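Filing Box Files in the Shared Office Cabinet

This guide sets out the procedure for returning box files to the low cabinets at the Girkura office. It applies to all staff who handle the Slanina and Vorberg project records.

Before you start, clear the cabinet top and check that each file is closed.

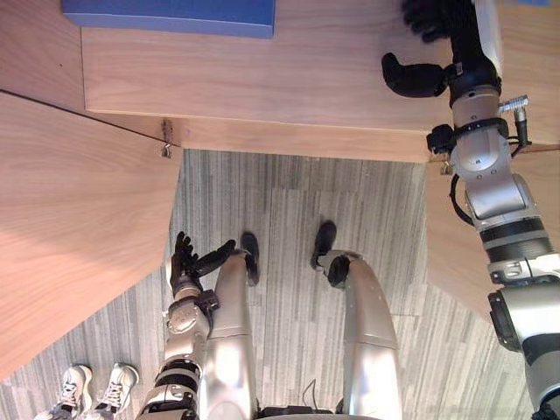 Records are sorted on the cabinet top before anything is shelved. Group them by project, then by month, with February files kept apart until the annual review is finished. The light wooden surface marks easily, so lift files across it and do not drag them. Keep the carpet in front of the cabinet free of stacked paper.

Step 1. Check the label. Write the project name and file number on a white card in dark ink. Numbers 71 to 83 are reserved for Vorberg.

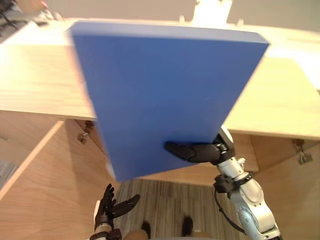

Step 2. Open both doors fully. Support each file from underneath and place it on the shelf with the spine facing out.

Step 3. Load no more than 12 files per shelf. Overfilled shelves strain the hinges and make labels difficult to read. 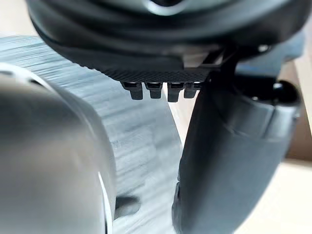
Step 4. Record the file number in the Zitow register and close the doors. Entries must be completed by noon on Friday. 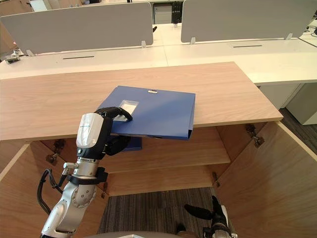
What should be done with a file that has no label?

Place it in the front office tray with a dated note. Records staff will identify it and return it to the correct cabinet.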